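Golley hands the dull end of the bench to a robot arm

FLOKSTEAD, October - Golley, the repair and returns firm, has put a robot arm to work at its Gralldale workshop, where it will hold wrapped parts while staff check and label them. Holding things still has long been the least fought-over job in the building.

The arm was set up by Rizk, which spent four weeks on site and drank a fair amount of the tea. The five people on the returns bench keep their jobs, their hours and their radio. Each will be trained to run the arm, and to stop it, a skill they asked to learn first.

Shifts at the bench now start at 9am, with lifting and holding passed to the arm wherever the part allows. Staff choose the order of work. The arm has not been asked for its views.

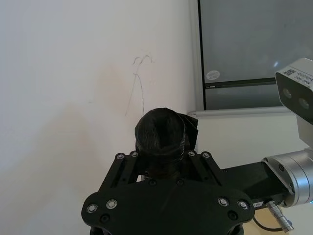 The gripper at Gralldale with a part wrapped in black plastic between its jaws.

Golley will review the set-up with bench staff after four months - biscuits provided - before deciding on a second arm.

Press enquiries: Golley press desk, Flokstead.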